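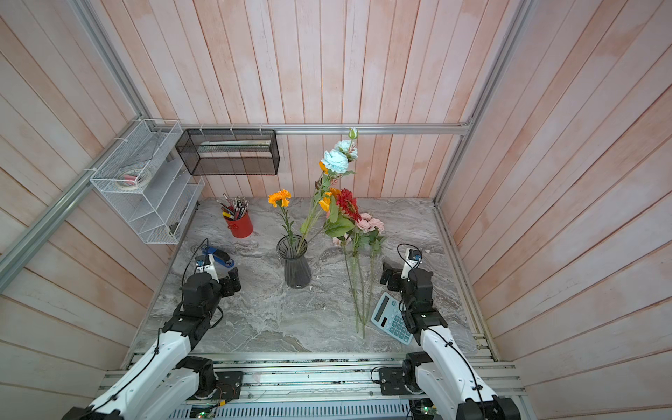

Bevan Whitelaw wrote after the February talk to say that a desk is for work and flowers only get in the way of it. I'll read that out first, then answer it.

Slide 2. My answer is that it depends on the vase. A wide bowl takes up the space you need for papers. A narrow neck holds a few stems where you put them, and the rest of the desk stays free. Dark glass also hides the water line. Pause for questions on glass.

Slide 3. Stem lengths. Cut the tallest to 40 cm and the rest shorter. Start with one or two stems and look at the shape before adding more. Pass round the Skovden vase. Mention that Hellura sell a similar one but the neck is wider.

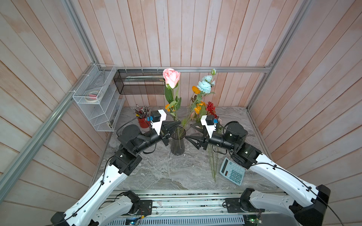

Orange goes well with pale blue, and a single pink rose is enough to change the whole bunch. Keep the orange low and let the blue go higher. Leave a bud or two on, even if they look like nothing much.

Slide 4. Costs. The Lernton office spent 56 pounds on flowers over 6 weeks. Give the figure and move on, they will ask about it at the end anyway.

Slide 5. Clearing up. Lay spare stems to one side while you work and bin the offcuts before you put the stapler and calculator back where you want them. Change the water every other day.

Handouts are in the Benítez box by the door. Lights back up.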